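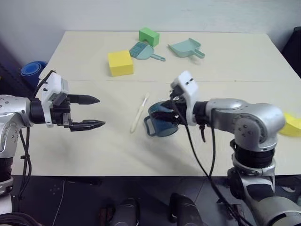
Tabletop with two robot arms and several small objects

Kinmont Private Capital Access Program
Progress report to the funder, February

The reporting period covered the second stage of the program, which helps small manufacturers raise growth capital without a public listing. Skandik continued as lead adviser, with Ondgate maintaining the investor register.

The register now holds 537 accredited investors. Seven companies completed the disclosure package and were cleared to open offers. The minimum subscription was set at $2,000 following consultation with participating firms, and offers will remain open for 60 days.

Legal review by Deschamps took longer than budgeted. Shareholder agreements differed considerably between applicants, and two had to be redrafted. The additional cost has been met from the contingency line and no variation to the grant is sought.

Priorities for the next period are the secondary transfer rules, a standard valuation template and the first investor reporting cycle. Draft transfer rules will be provided to the funder for comment before adoption.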